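### 3.2 Showing the bath tasks by hand

We were keen to get away from the joystick, and hand-held grippers were a joy by comparison! In the Closden set, people show each task directly, with a gripper in each hand and printed markers on the mounts for tracking. We gathered 333 showings at a freestanding tub, out of 500 across all the household tasks (Fig. 4).

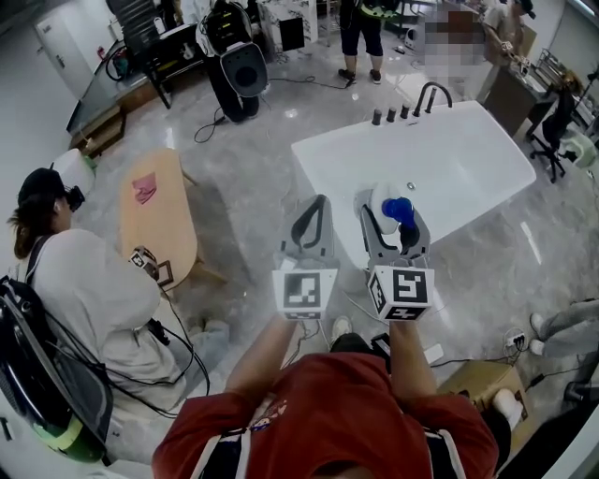 **Figure 4a.** Bottle task: the right gripper holds the blue cap of a white bottle.

The fingers are far simpler than a human hand, so the person has to solve the grasp much as the robot will. That makes the bottle a lovely test, with a small cap to pinch and a tub rim to steer clear of. We let people choose their own path and speed, and kept both grippers in every recording, even where one had little to do. 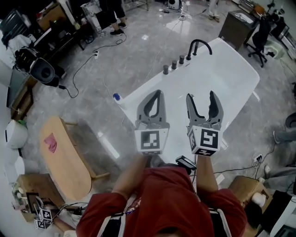

**Figure 4b.** Both grippers above the near rim, with a blue-capped bottle on the corner.

Of the tub recordings, 47 were set aside for testing and never seen by the Vatness policy in training.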